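The breakfast robot at Trellasgate broke a mug in January, and the incident report ran to 42 pages. I have read all of them. The mug gets one paragraph.

The rest concerns what the arm did afterwards, which was carry on. It closed its fingers on the handle, lost the mug over the side of the table, registered a successful grasp and went through the motions of setting down nothing, very gently, beside the plate. Then it logged the task as complete. It did this for 57 more cycles before Seraina Ortner came back from lunch and hit the stop.

I've worked with people like that, and some of them were promoted.

Jitwood, who built the controller, blame the force sensor. Koller, who supplied the sensor, blame the threshold Jitwood set. Leopold Oberholzer wrote a four-page appendix blaming the mug. His case is that a glossy curved surface is an unreasonable thing to hand a machine, and that the trials should have begun with blocks.

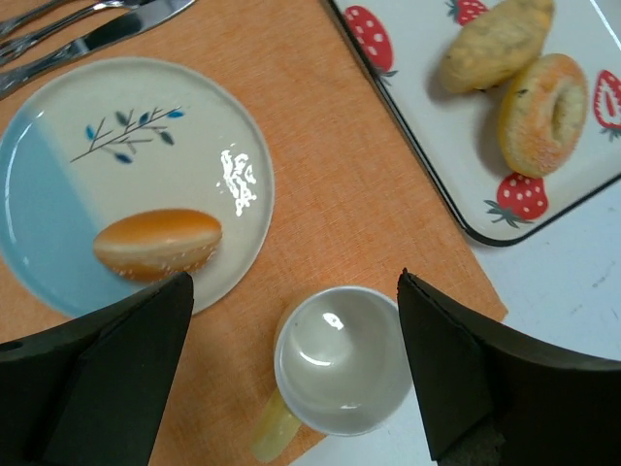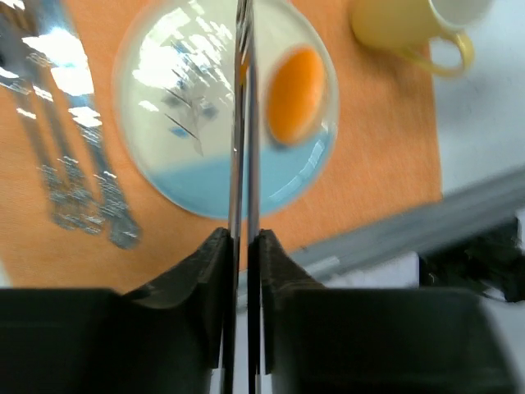

My trouble with the appendix is that people do not eat breakfast off blocks. If you sell a machine to lay the table in an aged care home, the shiny, slippery stuff is the job. Crockery has been glossy for a good while now and I don't expect it to change its behaviour to suit Leopold.

A dropped mug doesn't worry me much. I drop them too. What worries me is a system that can't tell a full hand from an empty one and reports the cheerful answer by default. Somebody chose that default. Verena Brunner found the line in an afternoon: if the sensor reading timed out, the software assumed the object was held. There was a comment next to it saying "fix later".

The fix, now that later has arrived, is dull. No reading means no grasp, and the arm stops and asks for a person. Jitwood's objection is that it will stop a lot. Good. Let it stop 109 times a day if it has to, and let the sales brochure say so.

Meanwhile the report recommends plastic mugs.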